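Regal aus Eiche, Teil 2: Oberfläche

30. Juni 2019

Das Regal für den Flur steht seit gestern verleimt in der Werkstatt, also ging es jetzt an die Oberfläche. Die Bretter hatte ich im Juni bei Viteck gekauft, für 382 Euro inklusive Zuschnitt. Zwei davon waren leicht verzogen, die sind als Rückwand verbaut.

Geschliffen habe ich mit 120, dann 180. Feiner lohnt sich bei Öl nach meiner Erfahrung nicht, die Eiche nimmt sonst kaum noch etwas an. Zwischen den Gängen habe ich die Flächen mit einem feuchten Lappen abgewischt und 2 Stunden gewartet, bis sich die Fasern aufgestellt hatten.

Beim Öl bin ich von Hedlund auf Nimero umgestiegen. Es ist dünner und riecht weniger, braucht aber länger zum Trocknen. Aufgetragen habe ich es mit einem Baumwolltuch, nach 12 Minuten den Überstand abgenommen. An den Zinken ist an einer Stelle Leim stehen geblieben, dort sieht man jetzt einen hellen Fleck. Den muss ich mit der Ziehklinge noch einmal freilegen.

Die zweite Schicht kommt morgen, danach soll das Regal 7 Tage stehen, bevor etwas hineinkommt.

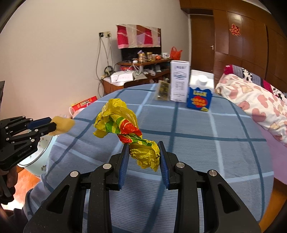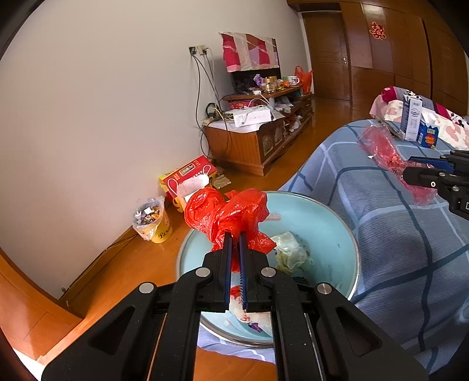 Zerknitterte Plastiktüten, einmal gelb, einmal rot.

Was noch fehlt

Die Aufhängung. Ich habe Schienen von Korkari hier liegen, bin mir bei der Wand aber nicht sicher. Links ist Ziegel, rechts klingt es hohl. Vor dem Bohren leihe ich mir ein Ortungsgerät.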